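How do you score a fly ball that two fielders let drop?

I keep the book for my nephew's team, the Puline Mockus, and I got yelled at twice last season over the same play. High pop-up behind second, shortstop and center fielder both stop, ball lands between them. I gave the batter a hit. Our coach wanted an error. Who's right?
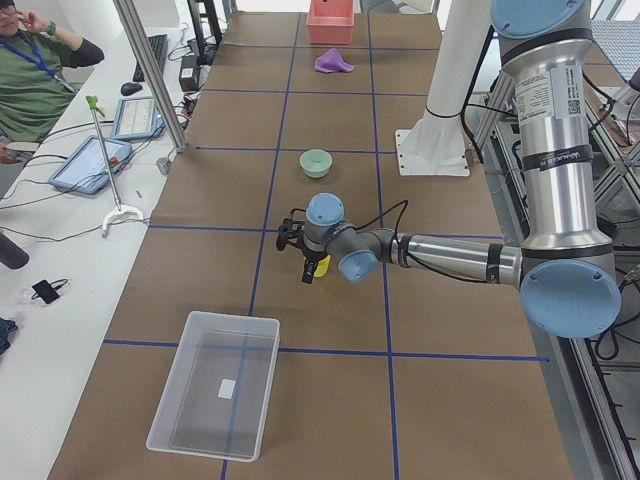
Puline, 8 January 2025

I should add that it's an 18-player roster and the parents DO read the stats — so please, something I can point to!

Ilze Ots
You had it right, I think. The way I learned it, if no one touches the ball and it's just a mix-up, it usually goes down as a hit. Mental mistakes aren't errors. If one fielder was camped under it and could've caught it with ordinary effort, though, you can charge him. I had one of those in August and went with the error, and I'd do it again.
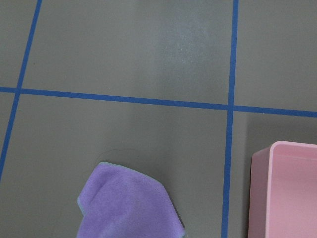

Laimutė Luik
Just give it to the kid as a hit, who cares. Our league in Zumton goes with whatever the home scorer says, and you only get yelled at till the next inning anyway.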